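Clullbridge Table Tennis
Gallery
Cases, bats and small things

Home | Fixtures | Gallery | Beginners | Contact

Posted 2024-05-08 by Iñaki Cuesta
Album 2 | Viewed 2927 times

Welcome to the second album. The first one was with the matches at Cimadholm, and many of you wrote to me that it had too many backs of heads in it. I agree with this. So I wanted to make an album of the things we carry with us to the hall, mostly the cases, because I like them and I think they get very little attention. I wrote a few words to each subject. Some of the words became long, and I ask for your patience. My English is better when I write slowly.

The old covers

When I started to play, in my home town, a bat cover was a thin thing of plastic with a zip that went only half of the way. You pushed the blade inside and the handle stayed in the open air. I still meet these covers at the hall, and they have a smell which I would know with closed eyes. The plastic becomes hard in the cold and then it breaks at the fold, always at the same place, next to the beginning of the zip. If you have one like this, you can go on using it, but please put a sheet of film on the rubbers first. The inside of an old cover can leave small pieces on the rubber and they are very unpleasant to take off.

Square cases

The square case is for the people who own a second bat, or who wish that others believe so. It opens like a book. In most of them there is a pocket for balls on one side, and the pocket is a little too small, so the balls are squeezed and the zip suffers. I had one for 16 years. I changed the pull of the zip for a key ring, then for a paper clip, then for a piece of shoelace, and the shoelace was the best of them.

My advice for square cases: do not keep the bats with the rubbers face to face without something between. I did it one summer and afterwards I had to pull them from each other like two slices of wet bread.

Rounded cases

The rounded case follows the form of the bat, with a wide part for the blade and a narrow part for the handle. It takes less space in a rucksack and it does not have corners which push into your laptop or your lunch. It also tells everybody on the bus what you are going to do this evening, and I have had two nice conversations because of it. One was with a lady who had played for her factory and who explained to me that we all hold the bat too hard.

A shiny outside is easier to clean than a cloth one. A soft cloth with a little water is enough. The cloth ones look better when they are new, but after a winter of lying under the benches they are grey, whatever the colour was in the shop. Also look at the edge before you buy. If there is piping sewn around it, pass your thumb along the whole line and feel if it lies flat. When it begins to come loose it does not stop, and then the two halves open a bit on the side where the zip is not. 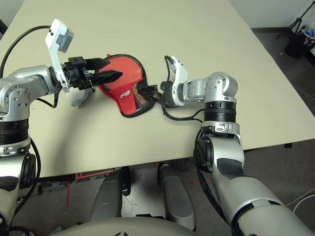

I also want to say a word for red. Black cases are the most usual, and at the end of a club evening they lie together on the chair by the door and every person takes the wrong one. Last June I played a whole league match with a bat that was not mine. I won the first game and I was very proud of my new backhand, and then the owner came to ask for it. With a red case this does not happen so easily. It is also easier to find in the dark of a car boot. If you have a black one already, tie something bright on it. A ribbon, a strip of old fabric, a child's hair band, everything is good.

Names on cases

Please write your name inside and not outside. Outside, the marker goes away from glossy material after a few weeks and it leaves a blue shadow that looks dirty. Inside there is nearly always a small label with the washing signs, and this label takes a ball pen very well. Put also a telephone number. In the lost property box there is now a case with "Dad" written in it, and we have a lot of dads.

Handles

For me this is the most beautiful part of the album. A handle shows how a person plays. On some the varnish is gone only where the thumb lies, and on others the whole handle is dark from the hand. Several people put tape around, the cloth type which is for tennis or for bicycles. It must be changed more often than people change it.

Please dry the handle before it goes into the case. I put mine on top of the bag while I change my shoes, and when the shoes are ready the handle is ready too. A wet handle closed in a case until the next week makes the entire case smell, and this smell does not leave with washing. I tried vinegar, I tried baking soda, I tried to leave it on the balcony. The balcony helped a little.

Rubbers

New rubber has a shine like a fruit that somebody has polished. Then it becomes matt, first in the middle, and later at the edge where the bat touches the table on low balls. I clean mine with a damp sponge after each session, from the handle towards the top, and I let it dry with the face up. After this comes the protective film. To put the film without bubbles, begin at one side, lay it down slowly and push the air out with the side of your hand. It is the same movement as with the film on a telephone, but here a bubble or two makes no difference, so you can be relaxed.

I glued my last sheets at the kitchen table in the Brimness flat, with a lot of newspaper under. The glue wants to dry on both surfaces until you cannot see white any more. My impatience is well known and the corner at the top shows it.

Balls

White balls, and some orange ones which came from a youth club and that we use only for practice. A ball with a crack makes a sound like a small cough, and you hear it before you see it. Do not put it back in the bucket! People do it because they think someone else will throw it away, and so the same cracked ball is served to us every week. I drew a face on one of them to see how long it stays. It is now in the hall longer than some members.

Dents without a crack can be repaired in hot water in many cases. You put the ball in a cup, hold it down with a spoon, and the dent comes out with a little click. The ball is never again perfectly round, but for serving practice it is good enough.

Nets and clamps

The screws of the clamps have small pads on them, and when the pads are lost the screw bites the table from below. I know that you cannot see it from above, but the table knows. Spare pads are in the tin on the shelf. The cord for the height of the net should be pulled last, after both clamps are closed, and let go first when you take the net away. If somebody does it in the other order then the clamp jumps, and once it jumped on my foot.

Shoes

I will be short here. Indoor shoes are to be carried in a bag and changed at the door. The floor at Cimadholm is slippery enough without the dust of the car park.

The dog

Many asked, so yes, Shi also belongs to the small things of the club. She is permitted in the entrance and she sleeps on the coats. She has carried away one bat cover in her life, an old one of the half-zip kind, and she took it home to Clullbridge in her mouth all the way — through the rain, with great dignity. It is in her basket now and I do not think that its owner wants it back.

What to buy for a beginner

I get this question from parents almost every week, so I leave my answer here. Buy a simple bat that is already put together, and a padded rounded case for it. Let the child choose the colour of the case, this matters more than you think. Wait with the expensive rubbers until the child can keep the ball on the table for some time without looking at you. If the bat comes in a case already, open it in the shop and see if the zip runs past the handle without catching, and if the bat goes in without force. A case that is too tight will pull at the edge of the rubber every time, and after a few months the rubber begins to lift there.

Second-hand cases are very good too. We have a few in the cupboard which are looking for a new home, and you pay what you think is right.

For the next album

I would like to make one about the tables, above all the old green one with the burnt corner, if somebody will tell me the true story of it. I have heard up to four different ones. You can also send me words about your own case, how long you have it and where it has been, and I will add them under the right subject. Write to me through the contact page or put a paper in my bag. It is the one with the red case in the side pocket.

Iñaki

Comments are closed for this album.
Previous album: Matches at Cimadholm (viewed 1518 times)
Back to Gallery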